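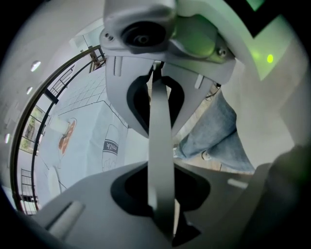 Notes: Reading the Small Dog in Old Portraits
Gladys Gachanja, 19th October

Open with the dog. Wait for the laugh - it comes late at Brasolham.

Painters put a dog at a wife's feet to mean she was faithful. On a widow's lap, it meant she still was. Under the table stealing a bone, it meant the painter liked dogs.

Slow down on the next slide. The sitter paid extra for the lace and got the lapdog free, or so the family letters claim. Nearly 300 years of scholars have argued over its collar. I gave it 8 minutes in March and lost the back row.

Skip the unicorn if we're running over.

Finish on the empty cushion. Take questions, but none about cats.

Comments
Vusumuzi Masilela: You skipped the unicorn.
Nyokabi Lyimo: Which letters? I'd like to read them.

Contact | © Gladys Gachanja | Back to top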